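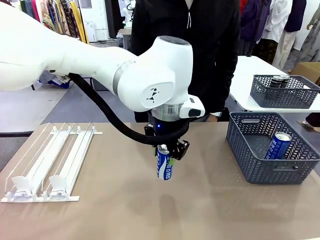
Can in hand, shelf tray on the left, baskets on the right and farther back.

From the shelf-stocking bench

It's my turn to fill the software slot in this issue, and since the last one was mostly about the calibration rewrite (thank you to everyone who read all of it, both of you), I thought I'd talk about something with drinks in it. We've been working on the can task for Drakum, our little planning stack, and I have spent more of this autumn thinking about the sides of drinks cans than I ever expected to.

The job sounds easy when you say it quickly. Take a can out of a basket, turn it upright, put it in a lane of a shop shelf tray, go back for the next one. A person does it while chatting. For us it means four separate bits of software all agreeing with one another, and when I joined they mostly didn't!

The first bit is finding the can. Eveck, which is our perception side, looks at the picture from the fixed camera and the one on the wrist and tries to say where each can is and which way up it is. Standing cans it likes very much. A can leaning against the wall of a basket is a different matter, because the basket is full of holes and the pattern of holes looks, to a piece of software that has never been shopping, rather like an edge, and then another edge, and then lots more. For a long while Eveck would happily tell us that a leaning can was upright and a bit short. We fixed most of that by making it look twice, once from the fixed camera and once from the wrist on the way down, and only believing the angle if the two agree. It costs us 300 milliseconds a pick and I'd pay it again.

The second bit is choosing the grip. We used to have a long list of grips tried in order, top to bottom, and the first one that could be reached won. Now we score the lot, all 437 of them, and take the best. That sounds slow, but most get thrown out in the first pass for going straight through the basket wall, so the real work is done on a handful. The scoring also knows about the tray now, so it won't pick up a can in a way that leaves the fingers on the wrong side of a divider when it comes to setting it down. I'm very pleased with this bit. It was two weeks of work and about a page of code, which tells you how the two weeks went.

Then there's the part I want to spend the rest of my space on, namely people's hands.

We work with someone close to the bench much of the time, and things get moved. A can gets laid on its side, or a basket gets nudged along a bit. The old planner took one look at the world, made its plan and then carried on in perfect faith, like somebody reading a map from last year. If the can had moved by the time it got there, well, it closed its fingers on air and reported a success. (Yes, success. The check was looking at whether the fingers had stopped moving. They had.)

So the new version keeps looking. The wrist view is checked all the way through the approach, and anything that Eveck thinks is a hand or a sleeve puts the plan on hold. It doesn't throw the plan away, which was my first idea and a bad one, as every passing cuff sent us back to the start. It waits until the view has been clear for 400 milliseconds, looks again at the can, and if the can is where it was then off we go. If it isn't, only the last stretch gets planned afresh. I should say that this is a planning matter and has nothing to do with the safety side, where the stop buttons do their own thing and don't ask my code for an opinion.

The awkward case is a hand right on top of the can, with fingers over one end of it and everything smeared by movement. Eveck sees half a can and is tempted to guess the rest. I've told it not to. A half-hidden can now gets marked "unsure" and the planner isn't allowed to touch it, however lovely the score.
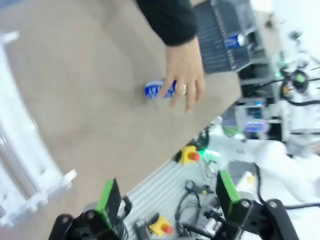

What the lanes taught us

Shelf trays have been a whole education. The dividers are thin, the ones on the clear tray are see-through on top of that, and our depth readings go straight past clear plastic as though it weren't there. We gave up on measuring the dividers and now fit a model of the whole tray to the parts we can see well, the white crossbar and the rails, and work out the lanes from that. Swap in a different tray and you swap in a different model. Tanguy, our labelling tool, got a new page for this, where you click a few corners and it drags the model into place for you. I find it oddly soothing.

The other thing is knowing how full a lane is. I had a counter for this, adding one each time we put a can in, and you can guess what happened the first time somebody took a can out for a closer look.

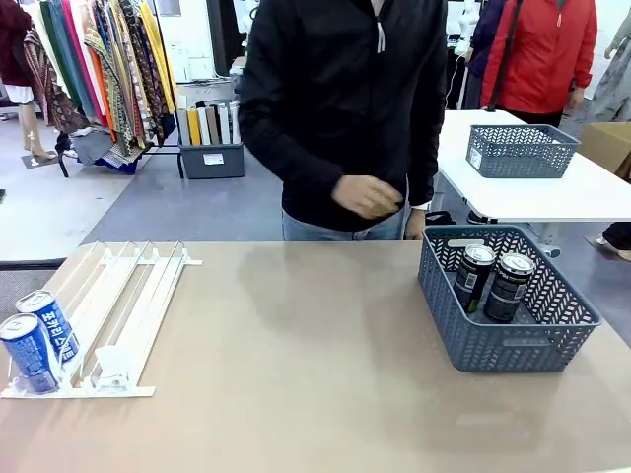

So the counter has gone and the lane state is read from the camera every time, before each place. Dark cans are still the weak spot. The tops show up nicely and the sides go murky, especially down inside a basket, and Eveck will sometimes make one tall can out of 2 close together. More training pictures will help, I'm sure, but I'd also like to try using just the tops -- they're round, they're shiny and there's one per can, which is all I really want to know.

Next up is getting the same code to run on the Sterkden branch without the pile of special settings I've been carrying about in a text file. I'm hoping to merge that in November. If you have a script that still calls the old grip list directly, please have a look at it before then, as the call is going away. The notes are in the docs folder under "cans", and if something in them makes no sense, tell me and I'll rewrite it.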